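Bins, liners and the corner they stand in

Posted July 26, 2022 in Utility Room and Kitchen

A bin gets used more than most things in the house and cleaned less. These tips cover lining it, keeping the bag in place, choosing where it stands and looking after the wall and floor near it. Most of them came out of the sorting out I did in June, when I cleared the utility room down to the walls. A few were sent in by readers.

Getting the right liner

Measure the bin before you buy bags. Run a tape round the outside of the rim, halve the figure and compare it with the flat width printed on the roll. The bag should be a little wider than your figure. Too narrow and it splits when you stretch it over. Too wide and it slides down inside the first time something heavy goes in.

Then check the depth. You want enough bag to reach the bottom with a hand's width left over to fold down outside the rim. A litre size on the packet is only a rough guide, as a tall thin bin and a short round one can hold the same amount and need quite different bags.

I buy rolls of 20 and keep the spare roll on a shelf close by. Some people keep it in the bottom of the bin under the bag. That works until a bag leaks.

Fitting it so it stays put

Open the bag fully and shake some air into it. Push it down to the base with your fist, then smooth it up the sides to let the trapped air out. If it keeps ballooning, a small hole drilled in the bin near the top will cure it — 2 mm is plenty, and it should be high enough that nothing can leak through.

Fold the spare over the rim all the way round and pull it down evenly. If it's still slack, gather the extra plastic at one side and tie it in a knot against the outside of the bin. A wide elastic band under the lip does the same job. Marjatta Vuorinen wrote to say she cuts hers from old bicycle inner tubes and they last for years.

Tape will hold a bag as well, but use a sort that peels off cleanly. Parcel tape left on a plastic bin through a warm summer leaves a gummy line. Rub it with a little cooking oil, leave it for ten minutes, then wash with hot water and washing-up liquid.

Where to stand it

A corner is best if you have one. The bin can't be kicked over from behind and it doesn't stick out into the walkway. Leave a gap of a few centimetres to the wall so you can get a cloth down there, and make sure any door nearby can swing without catching it.

Think about what is overhead too. A rack over a bin is handy for gloves, cloths and the dustpan brush, but don't keep food or clean crockery there.
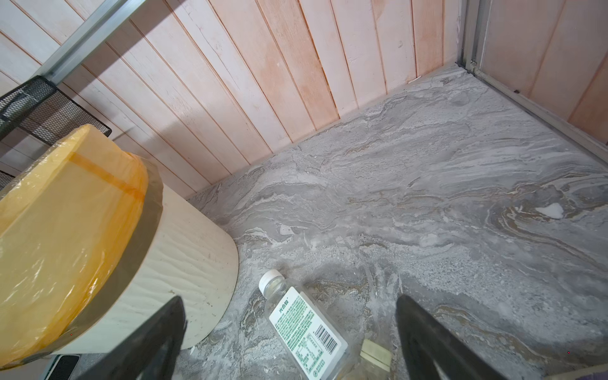
Round bin with a yellow liner, near the black mesh rack and the planked wall.

Painted boards

Painted planks mark easily near a bin. Dust them first with a dry brush, working down the grooves, and only then wipe with a cloth wrung out in warm water and a drop of washing-up liquid. Follow the direction of the boards. Wet cloth on dusty boards just pushes grey paste into the gaps.

Where paint has worn through to bare wood, don't scrub. Wipe it lightly and let it dry. If you like the worn look, a coat of clear matt varnish will stop splashes soaking in. If you don't, rub the patch down with fine paper, prime it, and paint the full length of the board. A touched-up spot in the middle nearly always shows.

The line where wall meets floor

Crumbs and fluff collect here faster than anywhere else. Use the crevice tool on the vacuum before you mop, and an old toothbrush for whatever is left. On real marble avoid vinegar, lemon and any limescale remover, all of which will dull it. On vinyl or tile with a marble pattern a mild floor cleaner is fine. If you aren't sure which you have, treat it as real.

Metal mesh

Take the rack down if you can and wash it in the bath or outside with a soft brush. Grease sits in the crossings of the mesh and a cloth won't reach it. Dry it with a towel straight away, as any chip in the coating will start to rust.

Washing the bin itself

Once a month, or sooner if it smells. Rinse, scatter bicarbonate of soda in the bottom, add hot water and leave it for an hour. Scrub inside and out and dry it upside down. A textured bin needs a brush on the outside too. Put a folded sheet of newspaper in the base before the new bag goes in, and change it each time you wash.

Next: sorting the cupboard under the sink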